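Small Things, Properly Kept: An Interview With the Head of the Zuddale Loan Trays

Published by the Zuddale Center for Domestic Collections, 26 January 2018

The loan tray program at Zuddale began with a cupboard that would not close. The head of the program, who has managed it since the first season, recalls that the Center had accepted a large gift of dressing-table articles from the Lozano bequest and had no settled way of showing them. "They were in drawers, in bags, in one case in a hat box," the head says. "Visitors asked to see them and we had to say no."

The program now lends to 79 schools, libraries and residential homes. Each borrower receives a shallow tray of small personal articles, a printed sheet of discussion topics, and a return label. The trays are used mostly in conversation groups, where participants talk about what people keep close at hand and why.

Asked how a tray is composed, the head is careful to separate the collection from the handling stock. Nothing from the Lozano bequest leaves the building. The trays are filled with ordinary recent articles, bought or donated, that can be touched and replaced. "We want people to pick things up," the head says. "A compact has a weight. A jar has a lid that someone will want to turn. If we worry about every fingerprint, the conversation stops."

The handling stock stands at 300 articles and is reviewed every July. Anything cracked or leaking is withdrawn, and labels are checked for legibility. The head would like a larger reserve but notes that storage at the Daltent annex is already full.

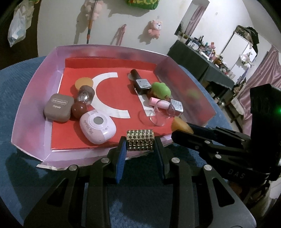
Color was the subject of long discussion when the trays were redesigned. The earlier ones were lined in gray felt, which was thought dignified and which the head now describes as "a little like a dentist's drawer." Paper was tried next, in several shades, and the staff found that a strong ground helped people with limited sight to find the edges of things. A bright red floor inside pale pink walls, with a white paper crescent laid across it, gives dark articles such as a brown bottle with a silver label something to stand out against. It also suits the taupe compact marked "EYE SHADOW," a color that was easily lost on the old felt.

The head admits that the paper shapes divided opinion. Some colleagues considered them decoration. "I argued for them, and I would again," the head says. "People start talking about the shapes before they talk about anything else. It gets the first sentence out of the way."

Not every article is a cosmetic. Toys and novelties were added after a library in Dreltent reported that its younger members felt left out. The head supports the change, with one reservation – a tray with too many toys tends to be treated as a toy box.

Borrowing is free for a period of 3 weeks. The program completed 103 loans last season, and the head reports that losses were few. Missing articles are not charged for, although borrowers are asked to mention them on the return form.

On plans for the coming season, the head is brief. A second set of discussion topics is being written for adult groups, and the return labels will be printed in larger type. Requests for trays should be sent to the loans desk at Zuddale, with the preferred dates and the size of the group.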